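Sandamali Samarakoon on forty winters of letters

By Amirhossein Taheri

Sandamali Samarakoon has the kettle on before I've got my boots off. She has been up since five, she tells me, which is normal for her, and she has already baked, walked to the corner and back, and answered two letters. The letters are why I've come. She has been writing to the same woman in Brazil, Aparecida Cordeiro, since they were both in their twenties, and neither of them has ever quite got the hang of email.

"I have an email address," she says, a bit defensively, pouring the tea. "My son set it up. I use it for the dentist."

It began with a mix-up. A pen-friend list went around the office where Sandamali was typing invoices, and she had put her name down for Portugal, where she had an idea she might go one day. The name that came back was Aparecida's, with an address in a town she couldn't find in the office atlas. She wrote anyway, four pages, mostly about the snow.

"I'd only had two winters here by then and I was still very full of it," she laughs. "I think I told her how to put on a scarf. Poor woman! It was thirty-odd degrees where she was. And she wrote back and told me how to cook beans, so I suppose we were even."

She keeps the letters in biscuit tins, in order, with the year pencilled on the lids. When her sister-in-law went through the tins one wet July and counted, there were 1390 of them, and that didn't include the birthday cards, which live in a drawer in the hall with the good tablecloth and a great many dead batteries. She lets me hold one of the early ones. The paper is so thin that I can read both sides at once, or could if my Portuguese were any better. In the beginning they wrote in English, with Aparecida leaning heavily on a dictionary. Then Sandamali took night classes, and for some years now each has written in the other's language, mistakes and all.

"She told me once that I had asked after the health of her frying pan. I'd meant her brother-in-law. I still don't know how I did that."

There were thin years too. Aparecida's husband was ill for a long time, and one whole autumn went by with nothing in the mailbox. Sandamali kept writing, short ones, about the garden and the neighbours' fence and what the grocer was charging for cauliflower.

"I didn't ask her anything. If you ask a question, the other person owes you an answer, and she had enough to be getting on with. So I told her about the fence. It was a very long business, that fence."

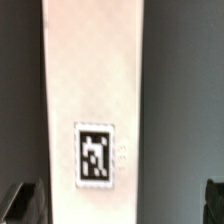

Witstead Neighbourhood Centre | Letters and Stories Group

They have met only once, the year Sandamali turned 60. She flew down with a suitcase full of maple candy and wool socks (the socks were a joke, and were worn) and stayed three weeks. I ask whether it was strange at first, and she takes her time over it, turning her cup around on the saucer.

"It was her voice. I'd given her a low voice, all those years, and she has a high one, quite quick. For two days I kept waiting for the other lady to come in. Then we were peeling potatoes and she said something rude about the priest, and there she was."

She is 68 now, and the phone calls her son keeps suggesting have been tried. They both shout, she says, and then they both stop at the same time, and then it's time to hang up. A letter lets you go and look out the window for a while and come back to it.

I ask what she'd tell somebody in our group who wants to start writing to a friend and doesn't know how. She fetches me another slice of date loaf first, and wraps two more in wax paper for the bus.

"Say what you had for lunch. Say what the weather's doing. By the second page you'll have got to what you wanted to say, and if you haven't, well, they'll still know what you had for lunch. And buy the stamps before you start. I've lost more letters to not having a stamp than I ever lost to the post office."

There's one half-written on the table beside us, with a pen lying across it. She has reached page three, and she'd like to finish before the mail goes at four.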